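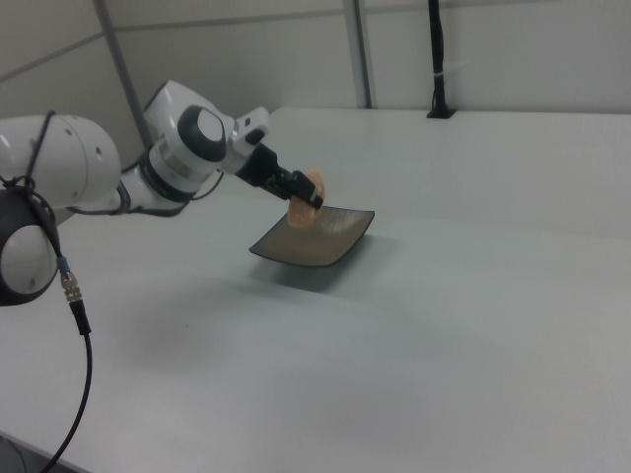

Serving Buns and Soft Rolls on Small Square Plates

Small square plates with turned-up edges are handy for buns, filled rolls and other single pastries. The raised rim catches crumbs and keeps a round bun from rolling off when the plate is carried. They do need a little more thought than a flat round plate, both at the table and at the sink.

Picking the plate

A dark plate suits pale food. Peach, cream and light tan buns stand out on brown or black, and a few stray crumbs are easy to brush off before serving. Dark-crusted rolls look better on white.

Check the flat part of the plate, not the full width. A plate with curved sides can lose a good deal of room to the curve. Set an empty cup on it first. If the cup sits level and you can still see some plate all the way around, a bun will fit.

Moving soft buns

Let them cool before you handle them. A warm bun dents under the fingers and the dent stays.

Hold the bun low on its sides, where it is firmest, and use light pressure. Tongs are fine if the tips are smooth. Tongs with teeth leave marks on a glazed top. Kiran Kushwaha, who bakes for a small shop, slips a thin spatula under anything with a wet filling and keeps the other hand close by.

Bring the bun in over one corner of the plate, lower it until it touches, then let go. Dropping it even a short way can crack a thin glaze. If it lands off center, turn the plate and leave the bun alone.

Buns baked touching each other should be pulled apart on the tray. Doing it on the plate makes a mess of the rim.

Setting the table

On a plain white table, turn square plates so a corner faces each guest, or keep every edge in line with the table. Either looks fine. A mix of the two looks careless.

Leave a hand's width between plates so people can pick them up by the sides. For a buffet, stack no more than 9. Upturned edges don't nest as tightly as they seem to, and a tall stack leans. Put a paper napkin between plates if the centers have a rough or textured finish.

Washing and storing

Textured centers hold on to sugar and butter. Soak the plate in warm water with a drop of dish soap for 19 minutes or so while you clear the rest of the table, then use a soft brush. Go along the lines first and across them after. Steel wool will dull the finish.

Dry the corners by hand. Water sits in the curve and leaves a white ring, which shows badly on a dark rim – a little vinegar on a cloth takes it off.

Store the plates flat on a low shelf. Standing them on edge in a rack puts the weight on one corner, and that is where chips start.

Keeping leftover buns

Put them in a lidded box with a sheet of paper towel underneath and eat them within two days. For longer, wrap each one separately and freeze it the day it was baked. Thaw on the counter, still wrapped, and warm in a low oven just before serving.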